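## Nollov Molecular Model Set, Organic

The Nollov set from Skerkum covers the structures in a first organic chemistry course. It has 100 atom pieces, 33 short bonds for single bonds, and flexible connectors for double and triple bonds. Carbons come in tetrahedral, trigonal and linear forms. 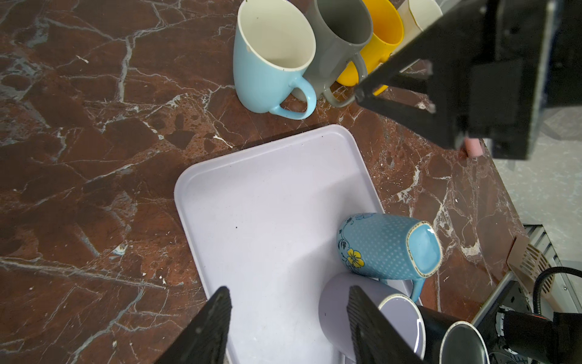
**Can I build a chair cyclohexane with it?**
Six tetrahedral carbons and twelve hydrogens make one, and the ring flips without taking bonds apart.

Colors follow the usual scheme — black carbon, white hydrogen, red oxygen. Spare bonds ship in bags of 300. Orders of 5 or more sets go out in one carton.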